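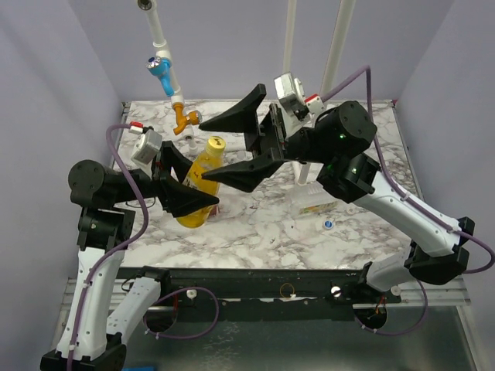 A yellow plastic bottle with a screw cap.

Refill shops should stop charging a deposit on containers people bring from home. The one in Grukurcombe started doing it in March, and I have now paid it 4 times on the same bottle.

The owner, Lino Pellegrini, told me the fee covers weighing and labeling. I believe him. Staff time costs money, and a line of people with odd jars is slow work on a Saturday. But the price of that work belongs in the price of the soap. A shopper who sees a separate charge at the register feels fined for doing what the sign on the door asked her to do.

Some 53 households on our side of town used the shop last year. I know of six that have gone back to the supermarket, and they did not leave over the soap – they liked the soap. They left over a small charge that came up every visit.

Raise the shelf price a few cents and drop the fee. Most customers would pay it without a second look, and I would be one of them.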